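Shelving against a brick wall -- anchor it or leave it free standing?
Workshops and Small Spaces > Storage

khrystyna_n
We moved into a unit with a red brick back wall and I put our big white metal shelving in front of it. Three levels, a lamp and other white fixtures on the very top, odds and ends below. Someone at work told me it has to be bolted to the wall. I don't want to drill brick in a rental. The unit was $50 used and came with no hardware. Opinions?

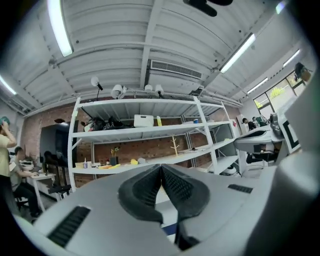

The shelving and the brick wall, ceiling lights on

yantoniuk
Anchor it. It doesn't matter how little is on it today. People pull on shelves when they reach for the top. Drill the mortar, not the brick, and you can patch the holes when you move out.

Stanar
I disagree about the mortar. Old mortar crumbles and the plug spins. If you drill at all, drill the brick face with a masonry bit and go slow. And ask the landlord first.

yantoniuk
I've had four units up in mortar for 15 years. None of them moved.

lutfa_nan
Before anybody drills, move things around. The white fixtures are as high as they can go and the lower shelf just has a white bottle and small stuff on it. Put whatever is heavy at the bottom. I'd also find another spot for the pot with the yellow plant, or you'll be watering over a metal shelf.

khrystyna_n
The things on top are staying up there, we use them. I can move the dark pile on the upper shelf down. I'm careful when I water the plant.

hkushnir
Is the floor level? Ours leaned until I shimmed the front feet. It took 15 minutes and it has been fine without anchors.

Stanar
Shims don't stop it tipping if somebody climbs on it.

hkushnir
Nobody is climbing on it. It's an office shelf.

lutfa_nan
What is it rated for? Mine says 600 pounds total, but that is with the load spread evenly over the shelves.

khrystyna_n
No label on it that I can find. I emailed the landlord this morning and he says two holes are OK if I fill them in August when the lease is up. So I'll anchor it. Brick or mortar, I still don't know.

yantoniuk
Mortar.

Stanar
Brick.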